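도마

도마는 식재료를 썰거나 다지거나 손질할 때 밑에 받치는 판 모양의 조리 도구이다. 칼날이 조리대에 직접 닿는 것을 막아 칼과 조리대를 함께 보호하며, 재료가 미끄러지지 않도록 받쳐 준다. 나무로 만든 것이 가장 오래되었고, 오늘날에는 플라스틱, 고무, 대나무, 목분을 압축한 소재 등이 널리 쓰인다. 가정용은 한 손으로 들 수 있는 크기가 많고, 업소용은 작업대 폭에 맞춘 두꺼운 판이 일반적이다.

형태

가장 흔한 형태는 모서리를 둥글린 직사각형이다. 모서리를 둥글게 처리하면 세척할 때 손이 걸리지 않고 떨어뜨렸을 때 깨질 위험도 줄어든다. 원형 도마는 중식 조리에서 통나무를 가로로 자른 두꺼운 판으로 많이 쓰이며, 빵이나 치즈를 내는 용도로는 손잡이가 길게 나온 주걱형이 쓰인다.

판의 한쪽 변 가까이에 손잡이 구멍을 뚫은 제품이 많다. 구멍은 양 끝이 둥근 긴 타원형이 대부분이며, 손가락을 넣어 들거나 고리에 걸어 말리는 데 쓴다. 구멍이 있는 쪽은 썰기에 쓸 수 있는 면적이 줄어들기 때문에 작은 도마에서는 구멍을 한쪽 귀퉁이에 작게 내기도 한다. 고기용 도마에는 가장자리를 따라 육즙을 모으는 홈을 파는 경우가 있다.

재질

나무 도마는 칼날에 무리가 적고 칼이 닿을 때 소리가 부드럽다. 은행나무, 편백나무, 단풍나무, 호두나무 등이 쓰인다. 나뭇결이 판면과 나란한 것을 널결 도마, 나무의 단면이 위로 오도록 조각을 이어 붙인 것을 마구리 도마라고 한다. 마구리 도마는 칼자국이 덜 남지만 무겁고 값이 비싸다. 나무 도마는 물에 오래 담가 두면 휘거나 갈라지므로 씻은 뒤 바로 물기를 닦고, 필요에 따라 식품용 미네랄 오일을 먹인다.

플라스틱 도마는 대개 폴리에틸렌이나 폴리프로필렌으로 만든다. 가볍고 값이 싸며 물을 흡수하지 않는다. 흰색이 가장 일반적이고, 업소에서는 교차 오염을 막기 위해 여러 색을 나누어 쓴다. 표면은 매끈한 것과 미세한 요철을 넣어 미끄럼을 줄인 것이 있다. 칼자국이 깊어지면 그 틈에 찌꺼기가 남고 색이 배기 쉬워 교체 시기가 나무 도마보다 빠른 편이다.
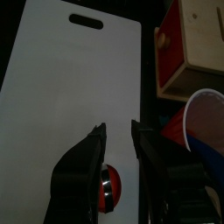 고무 도마는 합성 고무를 판으로 성형한 것으로, 탄력이 있어 칼날 손상이 적고 잘 미끄러지지 않는다. 무게가 있어 업소에서 선호한다. 유리나 석재로 만든 도마는 위생적이고 물이 배지 않지만 칼날이 빨리 무뎌지므로 썰기보다는 반죽을 밀거나 음식을 내는 데 알맞다.

용도별 구분

날고기와 생선, 채소, 바로 먹는 음식은 서로 다른 도마에서 다루는 것이 원칙이다. 도마를 하나만 쓰는 경우에는 채소를 먼저 썰고 고기와 생선을 나중에 다루며, 재료가 바뀔 때마다 세제로 씻는다. 업소에서 흔히 볼 수 있는 색 구분으로는 날고기에 빨강, 생선에 파랑, 채소에 초록을 쓰는 방식이 있으나 나라와 업체에 따라 차이가 있다.

조리 교육자 에피 랭킨(Effie Rankin)은 가정용 안내서 『부엌의 판』에서 색 구분 대신 앞뒷면 구분을 권하였다. 손잡이 구멍 옆에 작은 표시를 새겨 한 면은 채소, 다른 면은 과일과 빵에만 쓰고, 고기용은 별도로 두는 방식이다. 이 책은 모두 304쪽이며, 도마의 세척과 건조에 한 장을 할애하고 있다.

세척과 보관

사용한 도마는 먼저 찬물로 헹군다. 고기나 생선을 다룬 뒤 처음부터 뜨거운 물을 부으면 단백질이 굳어 표면에 들러붙는다. 그다음 주방 세제와 솔로 칼자국 방향을 따라 문지르고 충분히 헹군다. 플라스틱 도마는 희석한 염소계 표백제로 소독할 수 있으며, 제품에 적힌 희석 비율과 시간을 지키고 다른 세제와 섞지 않는다. 김치나 당근 물이 든 경우에는 베이킹소다를 개어 발라 두었다가 닦아 내면 어느 정도 옅어진다.

씻은 도마는 눕혀 두지 않고 세워서 말린다. 눕혀 두면 바닥에 닿은 면이 마르지 않아 곰팡이가 생기기 쉽고, 나무 도마는 한쪽만 말라 휘어진다. 벽이나 조리 기구에 기대어 세울 때는 아래쪽 변이 밀리지 않게 하고, 양면에 바람이 통하도록 간격을 둔다. 전용 거치대는 도마를 여러 장 세울 수 있도록 칸을 나눈 것이 많다. 식기세척기는 제조사가 허용한 제품에만 쓴다. 얇은 플라스틱 판은 열에 뒤틀릴 수 있다.

교체

칼자국이 깊어 솔이 닿지 않거나, 씻어도 냄새와 얼룩이 남거나, 판이 휘어 조리대 위에서 흔들리면 교체한다. 두꺼운 나무 도마와 고무 도마는 표면을 대패나 사포로 얇게 깎아 다시 쓸 수 있다. 깎은 뒤에는 가루를 씻어 내고 완전히 말린 다음 사용하며, 나무 도마는 이때 오일을 새로 먹인다.

같이 보기

식칼
조리대
식기 건조대
교차 오염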